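Last updated: July

Revathi Thomas and the arm on the end bench

Revathi Thomas is late, then I'm late, then the kettle in the workshop has tripped the ring main again so we start without tea. Skarnow is a shared place, two railway arches knocked together, and she has the bench at the far end where the light is bad. She likes it there. "Fewer people ask what I'm making."

What she's making is an arm. It has a name, Pistov, which came from a mistyped folder and stuck. Second version. The first is in a crate under the bench, in bits, and she nudges it further back with her foot while she talks.

The plan was modest. She builds small cabinets in the evenings, bedside things mostly, and wanted something to hold a bottom rail against a side panel while the glue went off. "Clamps do that. I know clamps do that. My brother sends me pictures of clamps." She wanted it anyway. She had the motors from a job that fell through at Hermans, where she used to fix packing machines, and a winter with not much in it.

How much has it cost? She has to think. "147 pounds on this one, not counting what I had. Most of that is bearings. I bought cheap bearings first and then I bought bearings."

The gripper is the part she has redone most. Two fingers, straight sides, slanted tips. Early ones had a curve to them and the wood rolled out sideways. "Flat is boring and flat works. You want as much face on the timber as you can get." She printed the body thick and rounded over the edges after catching her knuckles on it once too often.

Before anything moves on the bench it moves on the laptop. This was a surprise to me, I'd pictured her just switching it on and standing back. She did do that, with the first one – it went through a drawer front. Now each move gets run in simulation, with the same cabinet modelled up in there, panel, rail and all, and she looks at it from the wrist, over the top of the fingers, to see what the arm will be up against.
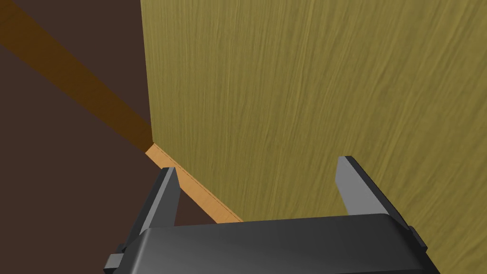
"The corner is the hard bit," she says. "Out in the open you can be sloppy. You come down to where an upright meets the base and you've got one finger with room and the other one right up by the panel, and if your angle is off you scrape all the way along. I'd veneered the real one. So, no. Not finding out on the real one."

Does the simulated wood need to look like wood? She laughs at this. Apparently not in the slightest. She spent an entire evening on the grain when she should of been sorting out friction. The colour came out more mustard than she meant and she left it. "It's greener than any tree I've ever cut up. The arm doesn't mind."

Friction is the thing she'd warn people about. In the computer a rail sits where you put it. On the bench it creeps, specially with glue on, and the fingers have to keep a bit of pressure without shoving the joint out of square. She got there by trial, 40 runs with scrap pine and no glue, writing the numbers on the back of a delivery note. The note is pinned up over the vice. I couldn't read it. She can, mostly.

Software next, briefly, because I don't follow it all. The control side is her own, the simulator is a free one she picked as it ran on an old laptop. She had a go with a kit called Wadora before that and gave up after a fortnight – too many menus, she says, and it wanted everything in inches.

And the other members? There was some grumbling about noise at first. Then someone asked if it could hold a chair leg, and someone else wanted a guitar neck held, and she's had to put a sign up. It can't do a guitar neck. It might do a chair leg if the leg is square.

She won't leave it running on its own. Big red stop button, on a long lead so she can carry it round the bench with her, and the speed turned right down when anyone else is in the arch. "It's slow enough to be dull. People come to watch and wander off."

What would she do differently? Longer pause. Buy the bearings once. Start with the fingers and work back to the shoulder, where she did it the other way about and ended up with a lovely shoulder and nothing to pick up with. Measure the bench as well. Hers has a dip in it of 2 mm and for weeks she blamed the code.

The next job is sanding the first pair of rails it's going to hold for real, with glue, veneer and everything. She's got the panels cut and stacked behind the bandsaw under a sheet. When? "When I've stopped fiddling with the wrist." She's fiddling with teh wrist as she says it, allen key in one hand.

The ring main comes back on. Someone shouts about tea. I ask if she'd sell one and she says who to, and goes off to find her mug.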